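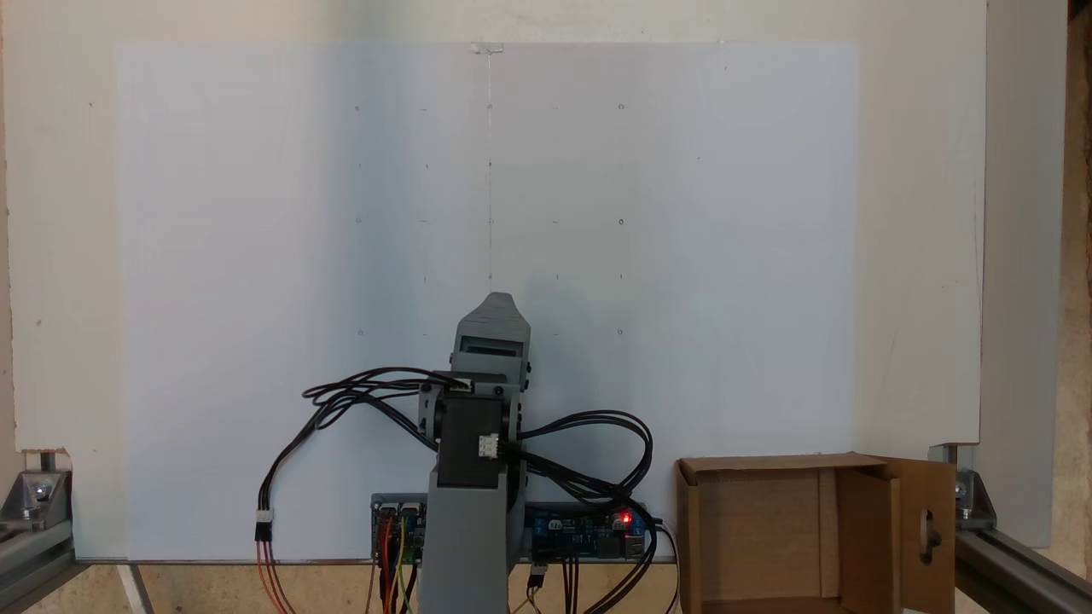

Ticket 418
Project: Greludel
Location: Vallstead, back bench
Opened by: Roos Van Dijk
Priority: low (was high until lunch)
Status: closed, pending sulk

Problem
The pencil grid on the big sheet doesn't agree with the centre line. Middle column is fine at the top and drifts left as you go down, 2 mm by the bottom row. I ruled it myself with the good steel rule, so I would like it to be the wall's fault.

Log

Tuesday, 9.10
Checked the wall. Not the wall's fault. Backboard is level to anything I own that can measure level.

9.40
Re-measured every mark against the drawing. Spacing between columns is right, spacing between rows is right. The grid is a perfectly good grid, slightly drunk.

10.25
Wondered about the paper. Koster sent 300 gsm and called it dead flat. Laid a straight edge across the sheet and it is flat, so I have had to take back an email. Fortunately still in drafts.

11.15
Put a set square on the top edge of the sheet. The top edge isn't square to the side. I had ruled the rows from the side and the centre line from the top, and each of them was telling the truth about a different edge.

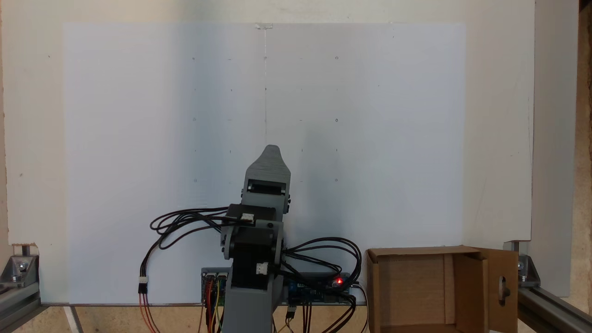 Grid and centre line, from the bench side.

11.50
Decided against a fresh sheet. The roll is in Wernau and so is the person with the key to the cupboard. Took the centre line as correct, eased the sheet round until the bottom row met it, and fixed the top edge again.

13.30
All rows now within the width of the pencil. It is a 2H and I press lightly, so please don't ask for a better figure. Anyone who finds the marks too faint may borrow the desk lamp.

Resolution
Sheet rotated, grid kept. Rule everything from one edge in future, and check that edge before ruling it. Circles and dashes left as drawn, key is on page 17 of the notes.

Follow-up
Koster asked to trim the next batch square. Reply received: they trim all batches square. Offcut posted to them with a set square drawn on it.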